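Two Grippers, One Table

In Zarnville, Pádraig Moriarty tests every gripper in simulation before he buys the metal. This autumn he compares two: the two-finger Fullar and the softer Drornira. Each one gets 100 tries per object.

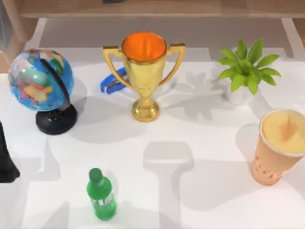 The simulated test table, with globe, trophy, plant, cup and soda bottle.

The trophy divides them most. The Fullar took it by a handle and dropped it 22 times. The Drornira closed around the stem and lost it only four times, but it was slower. Moriarty will repeat the test on a real arm in November.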